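3.2 Review of the Trudness recording service

The second product we reviewed was Trudness, a paid service that supplies first-person recordings of household work for training home robots. The buyer sends a list of chores, and people film themselves doing them in their own homes with a camera worn at head height. We chose it over the Fornonari kit, which needs a fixed rig in each room and so misses most work done above shoulder level.

We ordered recordings of tidying and sorting small belongings. The basic plan covers up to 3,000 clips, each with a short written label for the action. Delivery took nine days. Clips were checked by two readers against the labels, using the sheet set out by Theodorakopoulos, and any clip on which they disagreed was put aside and read again in January.

Labels for simple actions such as "open door" were mostly sound. Labels for work with both hands were weaker. The service gives one label per clip, so when each hand is busy with a different thing, one of them often goes unrecorded. Figure 2 gives three stills from the same home.
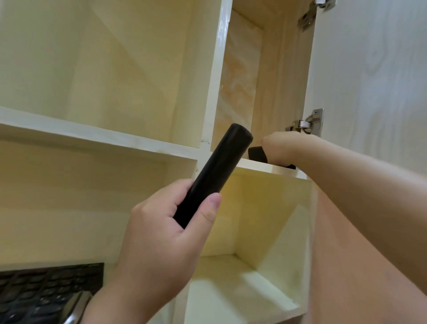
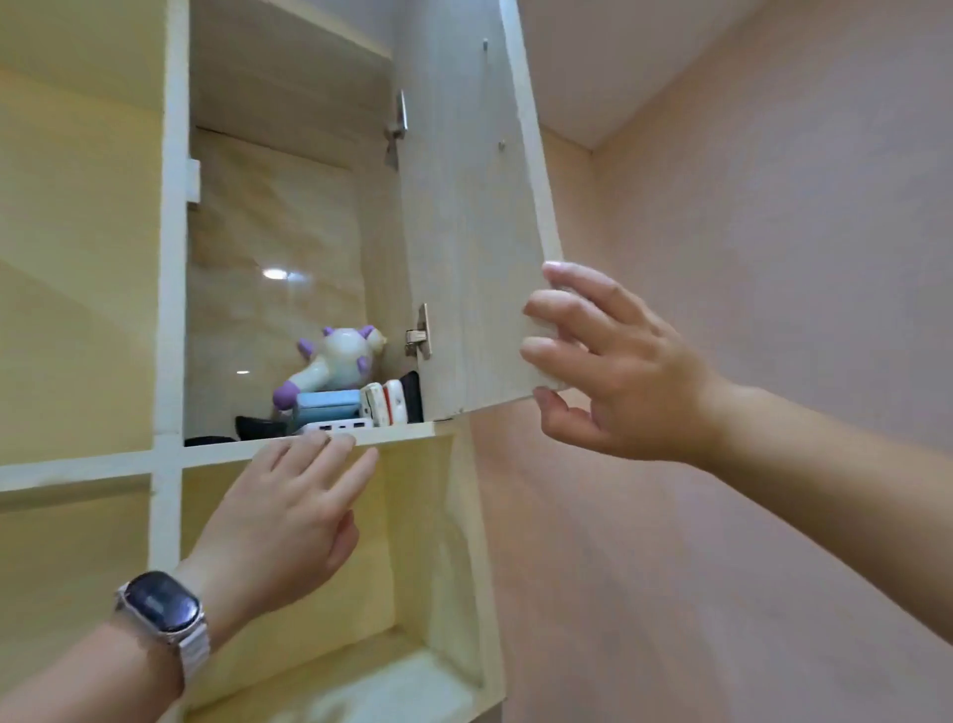
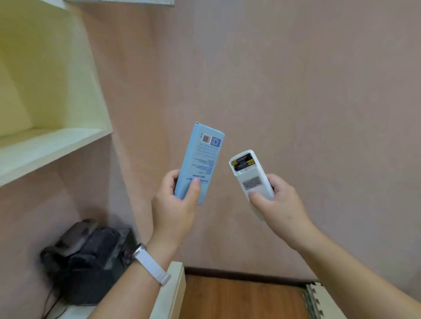 Figure 2. Work at a wall cabinet and with small household items, both hands in view. Left and right hands are engaged separately in each still.

For a robot with two arms this matters a good deal. A buyer would have to add a second set of labels, and the price quoted to us does not include that. The support desk said a label for each hand could be ordered on the larger plan, which we did not test.

Storage was a smaller problem. The files came on two drives packed in a plain Uline carton, with no index, and we had to build one before the clips could be searched by chore. The download option was slower but did come with an index.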